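Looking after kitchen plastics
Posted May 20, 2022

I have a soft spot for plastic cups and boxes. They bounce, they stack (more or less), and I still have a lidded tub that went on every picnic we took when the children were small. What they don't like is being treated as if they were china, and a lot of the cloudy, warped, faintly oniony things at the back of our cupboards could have stayed nice for years longer with a bit of care.

Start by turning each piece over and looking for a dishwasher mark. If you can't find one, wash it by hand in warm water and spare yourself the worry. Anything light goes on the top rack, well away from the heating element, and I tuck cups between the prongs at a slight lean so the water can run off the base. Don't let a thin lid lie loose, or it will end up in the bottom of the machine and you'll be fishing it out with the salad tongs.

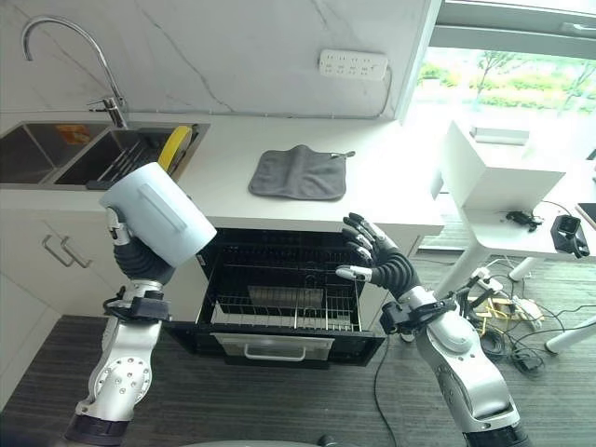 A pale blue plastic cup and the rack pulled partly out.

Now for smells and stains. Tomato is the worst offender, and curry isn't far behind! Wipe the box out with kitchen paper before any water goes near it, then spread a paste of bicarbonate of soda and a little water over the stain and leave it for 10 minutes. Rinse, and if the sun is out, stand the box on the windowsill for the afternoon. For smells, crumple a sheet of newspaper inside, put the lid on and forget about it overnight. I did this with a Drulell sandwich box that had spent most of December under a car seat, and it came up lovely.
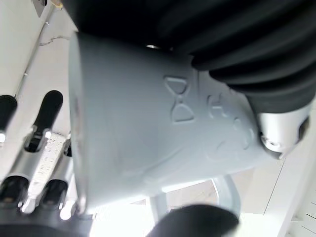

Matt plastic wants a gentler hand than the shiny sort, and please keep the green scourer away from it altogether. A scourer leaves shiny patches that never blend in again. I use a soft cloth, warm water and one drop of washing-up liquid, going in small circles and drying as I go. Light grey is a devil for showing scuffs and smudges near the rim, so give the edges a second wipe with a clean bit of the cloth. Raised symbols need an old toothbrush, and an hourglass shape like the one there has just the sort of narrow waist where grime likes to settle. Brush along the edges first, then across, and blot with a dry tea towel.

Drying matters more than people think. Plastic holds on to its droplets long after the plates are done, so I open the door, give the top rack a little shake and go and make a cup of tea. Leave lids off until everything is bone dry, and store boxes open with their lids standing in a row beside them, in an old toast rack if you have one going spare.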